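The Blessing of the Bread in Utport: How a Harvest Custom Moved Indoors
Project report, Religion and Community course
Submitted Tuesday, February 9, 2021

1. Background

Utport has two congregations which share one building, the old hall on the Stironeck side of the river. Each year in May they hold a blessing of the bread. In the past it was an outdoor custom. Families walked to the Vundel fields, a loaf was carried in front, and the minister said a prayer over the young grain. My question was how this custom became a kitchen custom, and what the members think was lost or kept.

2. Sources and method

I used the parish newsletter, which the hall keeps in bound volumes, and I sent a written questionnaire to the members of both congregations. I received 26 answers. All answers were given without names. I also read the service book of the Malabanan family, who let me copy the pages with the prayers. One weakness must be said: the older members answered more than the young ones, so the results show mostly their memory.

3. Findings

The procession is last mentioned in the newsletter in the year when the Vundel fields were sold. After this the texts speak only about "the blessing at home." The prayer became shorter. In the Malabanan book it has two parts, one for the field and one for the table, and a pencil line crosses out the first part.

Most of the answers say that the home form is a real service — not a smaller one. Several people wrote that they say the prayer while they cut the loaf, and that children are allowed to speak the last line. A few people miss the walk, mainly the singing on the road. One answer says that a blessing without neighbors is "only good manners before eating." I think this sentence is strong, but the other answers do not support it.

4. Discussion

The field prayer asked for something still to come, and the table prayer gives thanks for what has arrived. When only the second is spoken, the meaning of the day changes from hope to thanks. I did not expect this when I started.

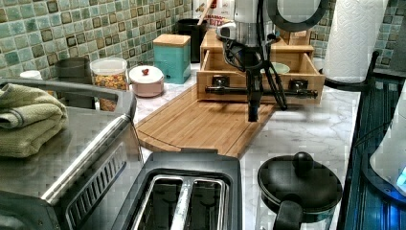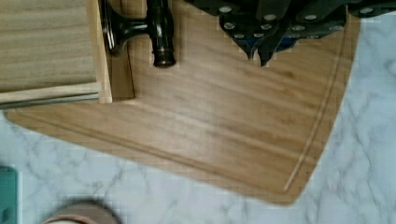 Figures 1 and 2. Kitchen counter with toaster oven and toaster (first); wooden cutting board (second).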